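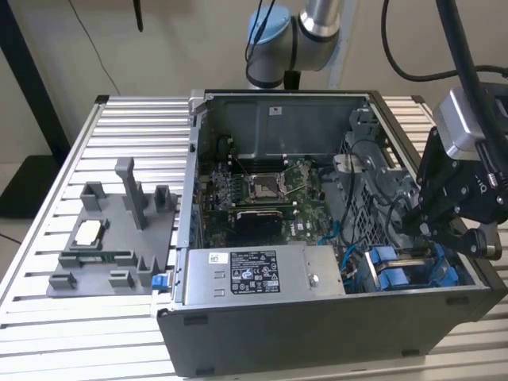

I have made the same lemon drizzle cake for every summer get-together since I was old enough to be trusted with the oven, and last month my sister finally asked if I knew how to make anything else. Fair enough! So I spent most of July working on a different sort of pudding, one that could sit in a cool box, survive a car journey and still look like I'd gone to some trouble. I landed on the gooseberry and elderflower slice, and I am now quite boring about it.

Gooseberries get a rough deal. People remember them from school dinners, all grey and stringy under a slab of custard, and never go back. But a good gooseberry cooked quickly with sugar is a lovely thing — sharp and a bit floral, and a much prettier green than you'd expect (the red dessert ones turn a sort of dusty pink, also very nice). I bought mine from the farm shop at Bultow, where they let you pick your own at the far end of the field if you don't mind the thorns. I did mind the thorns. I went back for a ready-picked punnet the second time.

The base is shortbread, and I tried it three ways. The first was all butter and plain flour and it was delicious but went to rubble the moment I cut it. The second had ground almonds in, which held together well but tasted a bit like the bottom of a Bakewell tart. The third had two spoonfuls of semolina and that was the one. It has a slight crunch, it cuts cleanly and it doesn't go soggy overnight. Press it into the tin with the back of a spoon, prick it all over, and chill it properly before it goes in the oven. I skipped the chilling once when I was in a hurry and it slumped down into the middle like an old mattress.

For the fruit, top and tail your gooseberries (put the radio on, it takes a while) and tip them into a wide pan with 80 grams of caster sugar and a splash of water. You want them just bursting. Take them off the heat while a few are still whole, then stir in the elderflower cordial. I'd been using the supermarket's own, but a friend brought me a bottle of Barkska and it has a lot more lemon in it, so I cut back on the juice. Taste as you go. Every batch of berries is different, and mine from early in the month needed nearly twice the sugar of the later ones.

Then there's the topping, where I had my only real row with my family. I wanted a baked custard layer. My husband wanted crumble. My sister, who had started all this, wanted meringue and wouldn't be told that meringue and a cool box don't mix. We had the crumble. It's the rubbed-in kind with oats and a little demerara, scattered over loosely so the juice bubbles up between the clumps, and I have to admit that it's better than my custard idea would have been. Don't tell him.

Bake the base on its own for 14 minutes, until it's the colour of sand, then add the fruit and the crumble and put it all back in for another half hour or so. My oven is fierce at the back so I turn the tin halfway. Leave it in the tin until it's completely cold. I know it smells wonderful, I know you want a corner, but warm it falls to bits and you'll be eating it with a spoon over the sink (I speak from experience, twice).

The first proper outing was the street lunch on 6 August 2021, when our end of the road put all the tables together and everybody brought a dish. I cut mine into small squares and took them over in the old Mirero cake tin that used to be my gran's. There was a very grand pavlova at the other end and a tower of chocolate brownies, and I was convinced mine would come home again. I went to fill up the water jugs and by the time I got back there were crumbs and one corner piece, which I ate standing up.

If you can't get gooseberries, rhubarb works, though you'll need to drain it well, and I've had good results with slightly underripe plums. Frozen gooseberries are fine too. Cook them straight from the freezer and leave out the splash of water. The slices keep for three days in a tin and they freeze well between sheets of baking paper, so I've got a dozen tucked away behind the peas for September. My sister has already asked whether I could do the lemon drizzle for her birthday.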